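Cluvwood Games Support
Ticket 766: Folding chess set, pieces and hinge
Product: Palumbo folding board, small
Opened by: Mpho Hendricks
Status: Open, waiting on customer
Opened: April 7, 2022

Two problems with this set.

First, the board does not lie flat when opened. One half sits slightly higher at the fold and a piece placed near the middle leans. I tried it on a different table with the same result. The hinge screws are tight.

Second, I think I am short a piece. I bought the set in November and it has been stored folded with the pieces inside. Last night I counted 31, but I was doing it from the box and may have missed one. The spare queens are in a separate bag and are not part of that number.

Steps tried so far:
Opened the board and left it under books for 12 hours. No change.
Checked the box lining. Nothing under it.
Started sorting the pieces onto the board, white on the far side and black on the near side, with the leftovers in two trays, blue for white and orange for black.

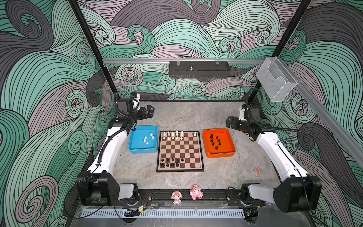 Magdalini Balaskas: Thanks, Mpho. Please finish the setup before we go further with the missing piece. You need 16 on each side, counting what is in the trays. Tell me which square is left over and I can match it to a part number. We send single pieces from the Vokik spares list, so you won't have to return the set.

For the hinge, lay a ruler across the fold and check the gap at both ends. Up to 2 mm is normal for this board. If it's more, loosen the screws half a turn, press both halves down on a hard surface, and tighten them again. Don't use books or clamps, as the frame can bow.

Mpho Hendricks: Will do the ruler tonight. Do the spare pieces come in the same size? The king is 50 mm tall on mine.

Magdalini Balaskas: Yes, 50 mm king, same size throughout. Shipping takes 13 days. I'll leave the ticket open until I have your measurement and the square.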